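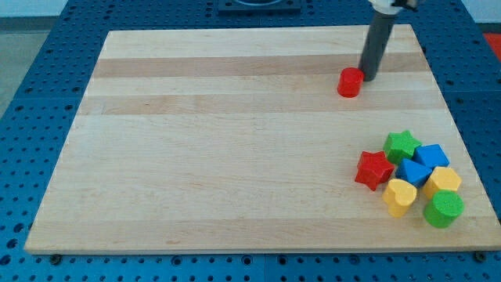
Fig. 1. Shape blocks on a maple board: the red cylinder on its own, the rest in a group to the lower right.

Session 4: Solids you can pick up

Okay, we've had three weeks of flat shapes, and I know some of you are sick of protractors. So am I. This week we move to solids, and I want to do it with the cheapest, chunkiest things I could get hold of, the kind of blocks that come with a toddler's shape sorter. If you've got a set at home (or a little cousin with a set), bring it in! The Rokley room has a few, but they go fast.

Keep Fig. 1 next to you while you read these notes. I'm going to keep coming back to it.

What counts as a prism

A prism has two matching flat ends, and the ends are polygons, and they're parallel. Straight sides run from one end to the other. That's the whole definition, and you'll be surprised how many things turn out to fit it once you start looking. A shoebox fits. So does an unsharpened pencil, if it's the six-sided kind and you ignore the eraser.

We name a prism after its end. Triangle on the end, triangular prism. Hexagon on the end, hexagonal prism. One of the two yellow blocks in Fig. 1 is one of those, and it's sitting with a six-sided face on top, so you can read the name straight off it. I wish they were all that polite.

Then there's the cube. People always want to put the cube in a box of its own, and I get it, it's a famous shape. But a cube is a square prism whose height happens to match the side of its end. Any face will do for the "end," too. Turn it however you like and the name stays put.

Stars are prisms too (yes, really)

I say this every February when we do the review sheet and somebody always argues. A five-pointed star is a polygon. It's got ten sides and ten corners, five poking out and five tucked in, and the tucked-in ones make it concave. Give it some thickness and you've got a prism with a concave decagon for an end. The green star in Fig. 1 is standing up with its flat face toward us, which makes the ten sides easy to trace with a finger. Try it on the page. The red one is the same idea.

Write "concave decagonal prism" on the quiz if you want to make me happy. "Star prism" gets full credit.

Why the cylinder stands apart

A circle isn't a polygon, so a cylinder isn't a prism under our definition. It has a lot in common with one, though: two matching parallel ends, and the same size slice anywhere you cut it level. When we get to volume we'll treat them exactly alike, area of the end times the height, and you may start to wonder why we bothered keeping them separate. Hold that thought, it's a good one, and we'll get into it when we talk about what happens to a prism as you add more and more sides.

The red cylinder in the figure is short and round and it's upright, on one of its flat ends. Short is fine. Students sometimes tell me a cylinder has to be tall, like a can of soup, and a squat one is "a disk." A disk is flat, with no thickness at all. If you can pick it up, it's not a disk in this class. (A coin is a cylinder. A hockey puck is a cylinder.)

Orientation, or the thing everybody trips on

Look at the second blue block, the one wedged in the middle of the group. I read it as a triangular prism tipped on its side, and I'd like you to have a go at arguing with me. From one viewpoint you can't always be sure what a solid is, and that's worth noticing before you start writing names down with great confidence.

My habit, and I recommend it: before naming anything, hunt for the matching pair of faces. They might be top and bottom. They might be left and right. They might be front and back, with one of them hidden from you completely. A prism lying down is still a prism, and its "height" is still the distance between the two ends, even when that distance runs sideways along the table. This costs people more points than anything else on the Plultik worksheet, so please slow down there.

Faces, edges, corners

For a prism with n sides on its end:

faces = n + 2
corners = 2n
edges = 3n

Check it on the cube. n is 4, so 6 faces, 8 corners, 12 edges. Good. Now the star, with n = 10: 12 faces, 20 corners, 30 edges. Corners plus faces minus edges comes out to 2 both times. It'll come out to 2 for every prism you try, and I'd rather you try a few than take my word for it.

For the board work

Work in pairs. One of you sets up a group of blocks on a cutting board or a tray, mixed up a bit, with at least one lying down. The other one draws what they see from a single seat, no walking around the table and no leaning. Label each drawing with a name and put a question mark by any you're unsure of. Then swap seats and check. I like a wooden board with stripes for this, like the one in the figure, because the strips give you straight lines to judge angles against when you draw.

Homework

Problems 14 through 27 in the Wijesinghe packet, skipping 26, which has a typo in the diagram and can't be solved as printed (sorry!).

Find one prism in your kitchen that isn't a box. Sketch it twice, once standing and once lying down, and mark the height on both sketches.

Pick any block in Fig. 1 and describe it in words so that someone who can't see the page could pick it out of a bag by touch. No colors allowed. Read it aloud to somebody at home and see what they think you mean.

Bring the sketches on paper, please. Phones run out of battery right when I get to your desk.

Larnutura Evening Math | Session handouts | Room 1806 | Updated 30 October 2018 | Contact | Back to top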